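Ristcombe Certificate in Building Services Cleaning
Unit 8: Textile Floor Coverings
Handout 2: Soil, vacuuming and spot treatment of gray carpet
Revised 19/03/2022

1. Scope

These notes cover routine care of low-pile carpet in offices, corridors and classrooms. Stair carpet, loose rugs and wool are covered in Handout 3. Read the section on soil types before the practical.

2. Soil types

Soil in a carpet is classed by how it is held.

Dry particulate soil is grit, sand, dust and paper fiber. It lies between the tufts and works downward under foot traffic. It is abrasive. Most of the soil by weight in an office carpet is of this kind, and it is removed by vacuuming.

Sticky soil is soil bound to the fiber by oil, sugar or detergent residue. Vacuuming does not remove it. The usual sources are kitchen floors next to carpeted areas, soft drinks, and earlier spot treatments that were not rinsed.

Stains are changes of color in the fiber itself. A stain remains after all the soil has been taken out. Record it and report it. Do not keep adding product.

3. Color and inspection

Gray is common in commercial work. A plain mid-gray shows lint, light dust and dark spots about equally. A mottled gray, with light and dark fibers mixed, hides all three. Hidden soil does the same damage as visible soil, so a mottled carpet must be cleaned on a schedule and never on appearance alone.

For inspection, lower your line of sight to the floor and look along the pile toward a window or lamp. Crushed pile reflects differently from standing pile. Part the fibers with two fingers and look at the base of the tufts. Grit collects there first.

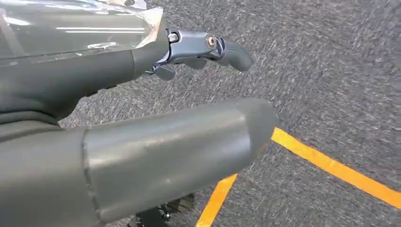
Inspect at the entrance, at the turning points of the main route and under one desk. The area under the desk serves as the reference for original color and pile height. Write down the position of each check so that the same spots can be used next time.

4. Vacuuming

Use an upright machine with a driven brush or a cylinder machine with a powered head. The plain suction head is for edges and hard floors.

4.1 Pick up paper clips, staples and other loose objects by hand.
4.2 Set the brush height. The bristles should touch the tips of the pile. If the motor note drops, raise the head one step.
4.3 Work from the far wall toward the door.
4.4 Push forward at walking pace and pull back at half that speed. Most of the soil is lifted on the return stroke.
4.5 Overlap each strip by a third of the head width.
4.6 In traffic lanes, repeat at right angles to the first pass.
4.7 Finish edges with the crevice tool.

Check the bag before starting. A bag more than two-thirds full reduces airflow, and the finest dust is then left in the pile.

5. Frequency

Entrances and corridors: daily.
Open office areas: daily in traffic lanes, weekly in full.
Meeting rooms: after use.
Storage rooms: every 2 weeks.

From November until the end of winter, entrance areas are vacuumed twice a day. Tracked-in grit and de-icing salt are the reason for the change. Salt left in the pile draws moisture and produces a gray-white bloom, which is easily missed on a speckled carpet.

6. Spot treatment

Treat spots after vacuuming. Wetting dry soil turns it into mud and spreads it.

6.1 Scrape solids inward from the edge with a blunt spatula.
6.2 Blot liquids with white cotton. Colored cloths may bleed.
6.3 Test the product in a hidden corner. Wait 8 minutes and blot. If color appears on the cloth, stop.
6.4 Apply product to the cloth and press. Do not rub. Rubbing untwists the yarn and leaves a fuzzy patch that cannot be repaired.
6.5 Rinse with clean water at no more than 22 °C and blot until no more moisture transfers.
6.6 Lay a folded dry cloth on the spot, weight it and leave it until the pile is dry.

In the practical we use Flondeo neutral spotter for water-based soil and Varma gel for grease and adhesive. Follow the dilution printed on each container. The two are not to be mixed, and the gel must be rinsed out fully or the spot will return as sticky soil.

7. Common faults

Spot returns after drying: residue in the fiber, or liquid wicking up from the backing. Rinse again and weight longer.
Light ring around the spot: too much water. Use less and work from the outside in.
Stripes after vacuuming: strips not overlapped, or brush worn on one side.
Dust smell: full bag or blocked filter.

8. Before the practical

Bring closed shoes and two white cotton cloths. Read the safety sheets for both products. The Grallitz uprights are stored in the equipment room with their cords coiled; check the cord and plug of your machine for damage and sign the log before switching on. Completed inspection sheets are handed in at the end of the session.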